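An afternoon at the Pravent open day, Hemunmont

14 September 2023

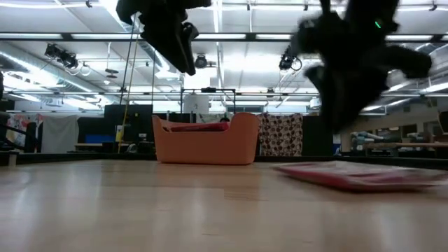

The orange bin on the sorting table, with one red package in it and another waiting on the wood.

I had been meaning to get out to Hemunmont since July, when a flyer for the Pravent open day turned up in my mailbox and I stuck it to the fridge with good intentions. The drive from Talpur is 80 miles, most of it pleasant once you're past the grain elevators, and I got there just as the first tour was leaving (without me, but the lady at the door waved me in and told me to catch up, so I did!).

There were 8 of us in the group, which is a nice size for this sort of thing. You can hear what's being said, and you don't feel bad asking a question. We started in the receiving hall and then went through to the big workshop, where the packing and sorting goes on, and that was where I could happily have stayed until supper.

I am a sucker for a good table, I'll admit it, and the one we stopped at had a glossy light wood top, a lovely pale tan, with a low black rail running along the back. I kept looking at the grain. There is a patch of darker brown right in front of where the bin sits, and I found it charming, like the mend in a favorite pair of pants. The overhead lights shine in the finish so you get these long bluish streaks across it.

The bin itself is orange plastic, tall at the corners with a big smooth dip in the front, and I want six of them for my pantry. I have spent years digging around in deep boxes for the last bag of lentils, and with a dip like that you can see what you've got and reach right in. The packages they were sorting were red, or red and white, with the crinkly look of something from the snack aisle, and my stomach started to grumble a little.

Our guide talked us through how goods come in from the Mukia warehouse and get divided up by order, and she was very patient with a gentleman who wanted to know the price of everything. We were given two sample bags each on the way out, one of roasted chickpeas and one of a ginger cookie that did not survive the drive home.

Parking is free but the lot is small, so come early. The coffee in the lobby is better than it needs to be, and the restrooms are down the hall on the left, past the coat hooks. I've asked to be put on the list for next year.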